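Home Files Notes Issues Contact

Pirnel Certificate Sales

Sale records for old stock and bond certificates sold to collectors through the Vumov mail and online auctions. One row is one lot. The records were typed in from printed price lists and later checked against the seller's own sheets where those had survived.

Last updated 13 January 2024.

What is in the folder

There are two files. lots.csv has 772 rows and 14 columns. issuers.csv gives one line per issuing company, with the name as printed on the certificate, the country, and the type of business (railroad, mining, bank, shipping, utility, other).

The two files join on issuer_id. A few lots held certificates from more than one company. Those have issuer_id set to MIX and no matching line in issuers.csv.

Main columns in lots.csv

lot_id - sale number and lot number joined with an underscore
issuer_id - key to issuers.csv
doc_type - stock, bond, scrip, or specimen
year_issued - year written or printed on the certificate, blank if not filled in
printer - name in the bottom margin, if there is one
cancel - none, punch, pen, stamp, or cut
signed - yes if the lot text names a signer of interest
grade - seller's grade, not ours
low_est, high_est - printed estimates in dollars
hammer - winning bid, before the buyer's fee

The rest are housekeeping columns and are explained in the header comment of the file. 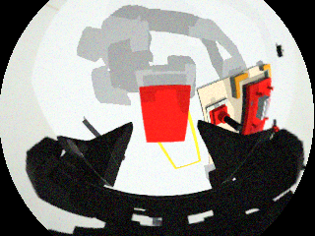 How the records were made

Farhad Mirzaei and Folasade Isah did the typing, each working from a different set of price lists. Where both had the same lot, the two entries were compared and Maribeth Layug settled the differences. Most of these were over the cancel column. A certificate with small punch holes through the signatures is easy to mark as "cut" if all you have is a one-line lot description.

Prices are as reported. Nothing has been adjusted for inflation. The buyer's fee changed during the run of sales, and the older lists don't always say what it was, so we left it out completely. If you need the total paid, you will have to look up the fee by sale and accept some gaps.

Lots that did not sell have a blank hammer value, not a zero. Please keep that in mind before taking an average.

Known problems

- Sale 35 is missing its last page. The lots on it are not in the file.
- Tang Harbor Bond lots were listed under two spellings in the April sale. Both have been moved to one issuer_id, and the original spelling is in the notes column.
- Specimen certificates were sometimes sold as issued ones. We changed doc_type only when the serial number was given as all zeros.
- Grades from the early lists use "good" for nearly everything. Don't compare them with later grades.
- The printer column is blank more often than it should be. Many descriptions mention a vignette of a train or an eagle and never say who engraved it.
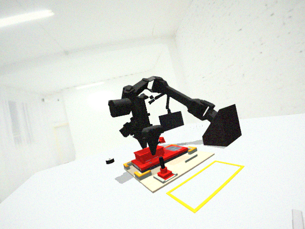
Review status is kept in its own column, review, and covers how sure we are of a row as a whole. A row can be open, partly checked, or checked. The Bitomitz viewer shows these as colored squares beside the lot number, and the colors are the ones on the parts of the pale beige board under the robot arm: red for open, yellow for partly checked, gray for checked. The CSV stores the words only, so nothing is lost if you print in black and white or use some other program. About a tenth of the rows are still open, mainly lots that were signed or sold in groups.

Using the data

It is fine for looking at how estimates compare with final bids, or how cancellation affects price within one issuer. It is a poor guide to what a certificate in your drawer is worth. All of the sales come from one house, and common pieces were usually put together in group lots that we could not split.

There are no names of buyers or consignors. Names in the notes column are people who signed the certificates as officers.

Free to use and copy for any purpose. If you publish something from it, please name the Pirnel Certificate Sales file and give the update date. Do not use the lot descriptions as selling text - they belong to the auction house.

Corrections

Send the lot_id, the column, and what it should say. A scan of the price list page helps a lot. Wilfredo Catacutan handles corrections for railroad and mining issuers, Marites Layug the rest.

Contact | Copyright Pirnel Certificate Sales | Back to top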